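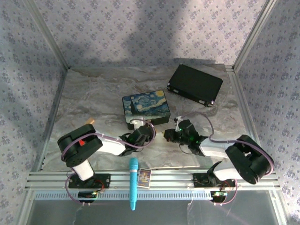
The Wirkach cell failed again last night, and this time I have logs, so I get to be wrong with evidence.

For anyone who hasn't been following along (a wise choice), I have two small arms on one rail, and I have spent most of the year trying to teach them to handle a box together without hitting it or each other. The box has The Starry Night printed on it. I chose it because a vision system ought to find it hard to confuse with anything else. The vision system has since confused it with the wallpaper.

Last night's fault was something else, though. Run 639 started fine. Both arms homed, both boards showed green, and the grippers came in toward the middle the way they had in the 21 runs before it. Then the right arm stopped. It didn't droop and it didn't shudder, it just quit listening and held its pose like a guest who has heard something awkward. The left arm, which had no idea, carried on with its half of the plan and pushed.

I should explain that my safety logic was, up to that point, a single line that said if either arm reports an error, stop both. I was proud of that line. The trouble is that an arm that has stopped talking doesn't report an error. It reports nothing, and nothing was filed under "no problems." The board's light stays green as long as it has power, so that was no help either. I had been treating that light as a sign of good health for months. It is a sign that the thing is plugged in.

The push lasted until the left shoulder servo got hot enough to trip its own cutoff. I was in the kitchen. By the time I came back the log had 36 copies of the same overload warning and the room had that smell.

Damage report: one stripped gear in the left wrist, and a dent in the box, somewhere in the sky. The servo survived, or says it did. I'm swapping it anyway and keeping the old one in a drawer with the others, where they can compare notes.

The cause took me most of today. The data cable on the right arm goes in a big loop from the shoulder up over the top and on to the gripper. I left it long on purpose after the February failure, when a tight cable yanked itself out of its socket. A long cable, however, swings, and at one particular reach the swing tugs the plug sideways just enough to break contact. Ease the arm back and contact returns, so every time I poked at it on the bench it tested perfectly. I blamed the Lerkine driver for two hours. I owe it an apology and will not be giving it one, given its record.

What I've changed so far:

Each arm now has to check in every 1000 milliseconds or everything stops. Yes, that's slow. I'll bring it down once I trust it – the Rernex controller has a habit of pausing to think, and I don't want a stop every time it does.

Torque limits on both arms are down to something my thumb can win against. I tested this with my thumb.

There's a strain relief clip on order for the right gripper plug. Until it gets here, that job belongs to a zip tie.

The emergency stop is moving. It was on the far side of the desk, which meant that to reach it I had to lean across the machine I was trying to stop. I've known that was stupid since the day I put it there.

And no more unattended runs, including short ones, including coffee. I wrote that rule down once before, after the Arain gripper incident, and it lasted until I wanted coffee.

I haven't restarted the count. Run 640 can wait for the gear, which the tracking page says is in a warehouse and has been for four days.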